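Newsletter: sign up for our monthly round-up. By staying on this page you accept our cookies.

Last updated: September

PRESS RELEASE

Florker opens its chores trial to the public

I get asked the same thing at every family lunch – can a machine clear up my kitchen yet? I'm Esperanza Begay, I run the chores project at Florker, and my answer is still "bits of it, slowly". From this month you can come and judge for yourselves at our Nerkenano workshop.

We've picked eight jobs from homes and shop floors, things like putting small items back where they belong, folding tea towels and filling a shelf. For each one, people do the job first with a pair of hand-held grippers, and the machine learns from those goes. We've recorded 600 so far, 260 of them with our partners at Zamesen.
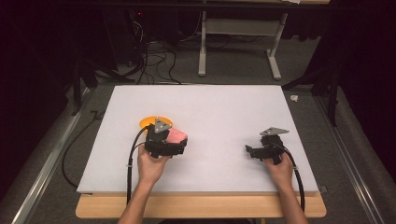 Try it and you'll soon find out how much your fingertips normally do for you! Picking up something soft is fine on a good day. Towels are still a misery, and I wouldn't let our machine near a shelf of glass jars (Ruiz-Ortega, who lent us the shelving, have asked me to put that in writing).

So no, I'm not selling you a robot butler. Tidying a few known things on a clear surface, yes, I think we're close. A whole kitchen after Sunday lunch is years off.

Visits are free and start at 10 am. Ask for me at the Florker front desk.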